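Tuesday, late

The plumber's window was 8 to noon, and he came at ten to one with a sandwich. I had moved everything out from under the kitchen sink by 7:30, like a good student, and then spent five hours stepping over bleach and a colander I thought I'd given away. He looked at the trap, said "huh," and charged me 176 dollars. The drip is now slower. I'm choosing to see this as progress.

After that I went to Domico for a new washer hose, because the man said mine was "on its way." They had 11 kinds of hose and none of them was mine. The kid at the counter told me the Lekville store might have one and then told me, in the same breath, that the Lekville store had closed in June. I bought a bag of potting soil so the trip wouldn't be a total loss. I don't have anything to pot.

Soup for lunch, standing up. The tomato one from Trudetti, which used to come in a decent-sized can and now comes in something you'd feed a cat from. Same price, of course. 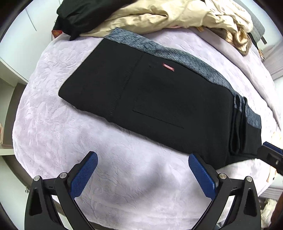

I've been putting off the trip to see my brother since spring, and tonight I finally did the math. It's 420 miles to his place in Lewis, which I could do in one day if I were still 30, or in 2 if I'm willing to pay for a motel that smells like other people's waffles. He says the weather up there has been "fine," a word he has also used for a hailstorm and for his divorce. So I'm packing for cold. The black ones with the little red label are coming, laid out on the pink blanket as a sort of promise to myself, and they have a pocket, so that's where the gas receipts will go until I lose them. I got as far as that and one sweater before I sat down on the edge of the bed and read an entire article about eels.

Called him around nine to say I'd be there this weekend or possibly the next. He said fine. He asked if I could bring the folding chairs, the ones from Mom's garage, and I said sure, and then remembered I let the church have them two winters ago. I'll have to buy some chairs and scuff them up a little.

The neighbor's dog has learned to open their gate and was on my porch again when I took the trash out. We looked at each other for a while. He had one of my gloves, and I let him keep it, seeing as the other one has been missing since February and he may well have that too.

Bowl under the sink is half full already. Set the alarm for six so I can empty it before work – and call the plumber, who I'm sure will have a window.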